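Workshop > Notebook > Table and tray

Filed under: Bench notes, Tableware

2022-09-01

Today I continue with the tea tray for the Sernar room. Catriona asked me to write down the arrangement so that she and Blair can put it back after cleaning without calling me.

The tray is the long beige one from Sikora, 60 cm. We tried the shorter one in the morning and I did not like it, the cup and the dish were too close and the hand has no space between them. With the long tray the cup goes on the right half. The plant stays on the left side of the table and must not come on the tray, even when the table is needed for other things.

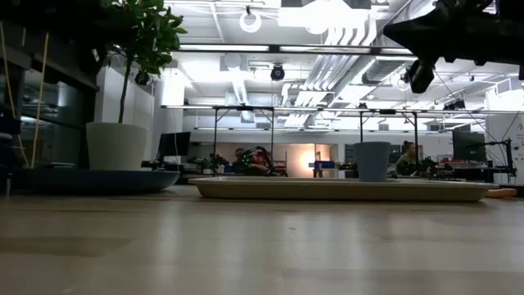

I was worried that the tree takes too much light from the person who sits on that side. Jean sat there for her tea and said it is fine, she even prefers it - the leaves hide the cables a little. The pot got only a small glass of water, because last week I gave too much and it stood in the dish until the next day. Please nobody water it again before I write it here.

The table top shows every crumb when the ceiling lights are on. Wipe along the planks, not across. I used the soft cloth and plain water. The Dristasa polish is finished and I am not sure we should buy it again, it leaves a film which I feel with the finger.

Then the question of the saucer. Angus wants the cup directly on the tray, as it saves one thing to wash. I think the cup makes noise on the tray when one puts it down, and the drops go everywhere. We tried it both ways. With the flat plate under it the cup can stand near the right end of the plate, and there is then enough place beside it to lay down a spoon. I will keep the plate for now. Angus may complain in October.

For the spoon we stay with wood, in a light color. The metal ones scratched two cups already. A wooden spoon should be dried standing up, with the bowl on top, and should get a little oil when it begins to look gray. Elspeth has the oil in her drawer.

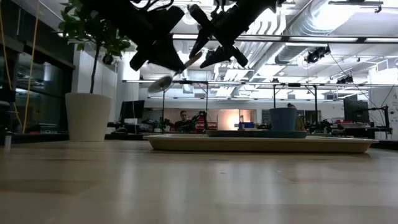 Still to do

- Ask Derance for the price of a second tray, same length. The old order number ends with 637, Catriona has the paper.
- Felt pads under the tray. It slides when one pushes from the left.
- Find out if the pale spoon takes color from black tea. I leave one in a cup over night - please do not wash it!
- Turn the tree a quarter every week, it begins to lean.
- Return the short tray to the shelf (Blair).

2 comments | 4 shares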